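Kitchen and Common Room Helper Wanted, Setia House
Posted May 16, 2018
Part time, evenings and Saturdays

Hi! I'm Leonora Barredo and I run the shared kitchen at Setia House, the one on the ground floor between the laundry and the back stairs. Prys Lewis is leaving us for a full-time job across town (congratulations, Prys, we're still a little mad at you), so I'm looking for someone to take over the evening tidy.

The job is mostly counters. We have one long counter that everybody in the building seems to drift past between five and nine, and they all put something down on it. Snacks, cans, mail, somebody's keys. You come in, you sort out what's trash and what's recycling and what belongs to a person, and you put the regular things back where people expect to find them. Napkins stay out. The cotton swabs stay out too (the craft group uses them for paint and glue, please don't move them to the bathroom, I've gone looking for them in there twice). Sponges go back to the sink side.
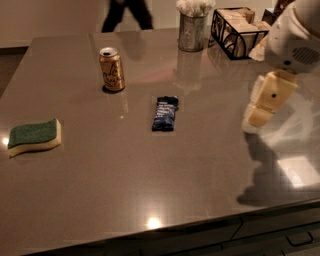
The counter at Setia House, with napkins, swabs, a sponge, a snack bar and a can.

You'd also wipe everything down at the end, and I'm going to be picky about this one. The top is shiny and it shows every smear, especially up near the front where the light hits. Use the soft cloths from the Adel bin under the sink and only a little soap. Never the green side of a sponge! I mean it. Czesław Żak spent a whole weekend polishing out scratches last December and I would like him to keep speaking to me.

Cans are the other big thing. Pick up every can before you decide what to do with it, and if there's still drink in it, ask whoever's in the room before you dump it. If they've all gone home, pour it out, rinse the can, and drop it in the blue tub. Sealed snacks go in the Tan basket by the door and anybody can help themselves. 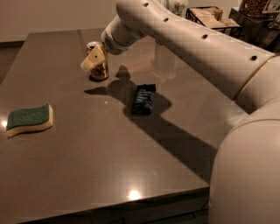 Hours are Monday to Thursday from 6:30 to 9, plus Saturday mornings when the craft group has been in the night before. Pay is 987 a month, paid on the last working day, and you get dinner on Thursdays when Farah Tuhumury cooks. Her rice is worth showing up for all by itself. There's a 31-day trial so we can both see how it feels, and after that it's an open-ended spot.

What I'm looking for: somebody who can be on their feet for a couple of hours, doesn't mind chatting with residents while they work, and will text me if they're running late. You don't need experience. If you've ever cleaned up after a big family dinner you've got the idea. Being okay with lifting the recycling tub out to the alley would help, it gets heavy by Thursday.

We have 2 openings, by the way, as I'd like a backup person for sick days and holidays. If you only want the backup hours, say so when you write and I'll put you in that pile.

To apply, leave a note in the Otum office mailbox or stop by and ask for me or Lilibeth Manalo at the front desk. Tell us your name, the best way to reach you, which evenings you can do and when you could start. A few lines is fine, I don't need a resume. Lilibeth will set up a time for you to come see the kitchen, and it's best to come after six, when you'll get a fair idea of what the counter looks like on a normal night. Wear shoes you can mop in.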